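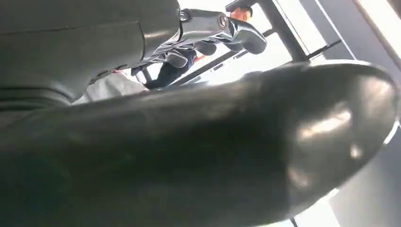 Automation at the Trirnon finishing shop

Main page | Contents | Industry | Labor | Places | Recent changes

The Trirnon finishing shop is a contract workshop in Medeiros that folds, inspects and packs textile goods for other companies. It is known mainly for the Prerko program, under which paired robot arms were brought into a department that had worked entirely by hand. The program is often cited by its backers as proof that soft goods can be handled by machine. The record is more mixed than that.

Background

Folding cloth is easy for people and hard for machines. A sheet of steel keeps its shape when it is picked up, while a pillowcase takes a new one every time. For this reason the finishing trade stayed manual long after cutting and labeling had been mechanized. Before Prerko, the shop employed 40 people in finishing, most of them paid by the piece and trained by whoever stood at the next table.

Equipment

A Prerko station has two arms, each ending in a gripper with black rounded fingertip pads. The arms work close to each other, and a person works close to both. Management chose open stations over fenced cells, mainly to save floor space. The arms slow down when someone comes near, so a station with an attentive operator beside it runs below its rated speed for much of the shift.

The shop opened with 6 stations. Two were later taken out of regular service and used for spare parts, a fact missing from the Trirnon brochure, which still gives the original number.

The scheduling software, called Bodo, assigns batches to stations and records every stop. It does not record the reason for a stop unless the operator types one in, and operators are rarely given the time.

Changes to the work

Trirnon described the program as relieving staff of repetitive tasks. Part of this is accurate. Workers at the stations fold less and lift less, and complaints of wrist pain fell in the first year. Complaints of neck pain and eye strain went up -- the job now consists largely of watching.

The title "finisher" was replaced by "station operator." Operators lay out each piece, clear tangles, and redo folds that fail inspection. Piece rates were dropped in favor of an hourly wage. Slower workers generally gained by this and the fastest ones lost, and several of the fastest left. The company counted their departures as voluntary, which allowed it to state that no job had been cut because of automation. Their positions were not filled.

Skill is a further point of dispute. New hires learn the station first and hand folding second, if at all. When a station stops, the batch goes to the older workers, who are fewer each year. No plan for replacing them has been published.

Output

Trirnon has claimed that a station can finish 128 pieces an hour. The figure comes from a trial with flat towels of a single size. It does not cover mixed batches, fitted sheets or anything with a zipper, and it leaves out pieces refolded by hand. The operators' own tally, kept on paper over one December, put ordinary output well below the trial figure -- though it covered a single busy month and should be read with the same caution.

Reception

Trade visitors have usually been shown the stations running towels. Labor groups in Medeiros have not opposed the machines as such. Their demands concern staffing per station, access to the Bodo stop records, and pay for time spent correcting the arms. The company agreed to the first of these and has not answered the other two.

See also

Piece work
Textile finishing
Medeiros (industry)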